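Workplace Equipment > Kitchen and Break Room Automation > Simulation and Training Packages

Menero Galley Package
Supplied by Flunbridge

The Menero Galley Package is made for the kitchens that sit behind other kinds of work – the staff canteen, the ward pantry, the long counter at the back of a plant where a couple of people heat up lunch for everybody else. It covers the arm, the two-finger gripper, the mounting kit, and the Kukel rehearsal software, so that you can practice the whole job on a screen before a single bracket goes on your wall. We have been supplying it for 8 years now, through three versions of the arm and more versions of the software than we like to remember, and we are still very fond of it.

Most of the people who call us have the same kind of day in mind. Somebody comes in early, and before they have had a proper cup of coffee they are loading trays, opening and closing microwave doors, moving hot bowls, and wiping their hands and doing it again. In a kitchen that sends out 200 lunches, that is a great deal of reaching. The Galley arm is meant to take over the reaching and leave the cooking, the tasting and the talking to the folks who are good at it.

Rehearsal is where we always suggest you begin. The Kukel software builds a working model of the kitchen, with cabinets, counters and appliances, and lets the arm try its moves from any angle you care to give it. Because the gripper view is part of the model, your staff can look over the arm's shoulder, so to speak, and tell us where it is coming in too steep or standing where a person would want to stand. They are nearly always right about this, and we have learned to bring a notebook.
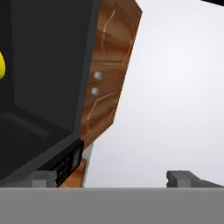
Page 50

Microwave work is a good first job to rehearse. The simulated view looks into the dark cavity of the appliance, with the control panel along its rim, wooden cabinets with small gray knobs beyond it, and the gripper's two fingers apart with nothing held between them. An approach like this one can be run over and over with small changes, and our usual plan is 3000 rehearsal runs for each task before we bring the arm on site. Your own appliance goes into the model during the planning visit, door swing and all.

What changes for the people

We would rather talk about this part early, while there is still time to change the plan. Nadhirah Chong looks after our site visits, and she spends her first morning with the kitchen staff, before she sits down with the manager. She asks which jobs they would gladly hand over and which they would miss. At the MacDonald site, the early crew wanted to be rid of the reheating but asked to keep the plating, so plating stayed with them and the arm was set up at the far end of the counter. The first shift now starts at 6:30 instead of 5:45, with the same pay, and one of the crew runs the rehearsal software herself.

There is some getting used to, of course. The arm works at a steady pace that can feel slow to a person in a hurry, and things have to be put back where it expects them. We include two half-day sessions for everyone who shares the room with it – dishwashers and delivery people too.

What comes with the package

Galley arm with two-finger gripper
Wall or counter mounting kit
Kukel rehearsal software, with one kitchen model built for you
Planning visit and two half-day staff sessions
Stop button for each end of the counter

Extra kitchen models and spare finger pads can be ordered separately. Please have your counter height and a rough sketch of the room handy when you get in touch, and tell us when the kitchen is quiet so we can call at a decent time.

Contact Flunbridge Sales | Service and Spare Parts | © Flunbridge. All rights reserved. | Back to top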